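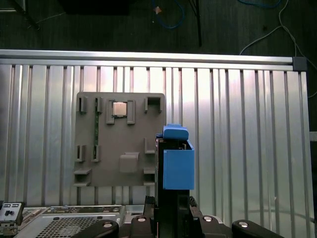 ## A board for the bits

I love a Friday with an old Dell open on its side! The gray plastic board is my favorite thing on the bench right now – a square chip gets its own spot between two clips, and there's a place for the long green strip too.
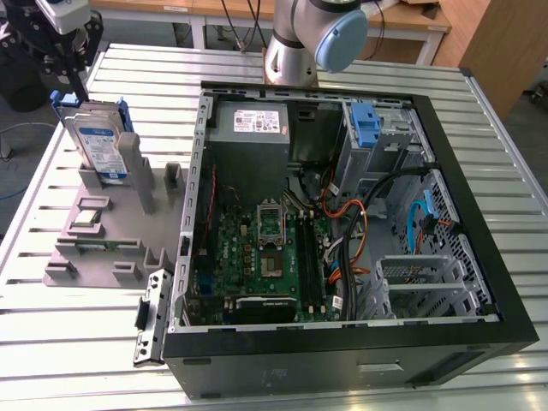

With the side panel off you get the whole layout at once, power supply, drive cage, and that lovely orange SATA cable looping down by the RAM slots.

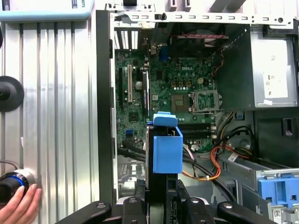 Chiamaka Onyeka wants this tower back by July, so I have time to enjoy it. I'm so fond of the blue plastic parts.
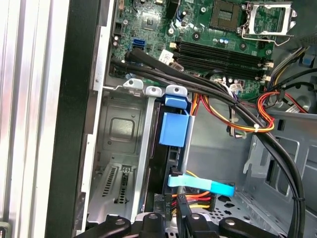
Next up is a new drive, and maybe 2 fresh sticks of RAM.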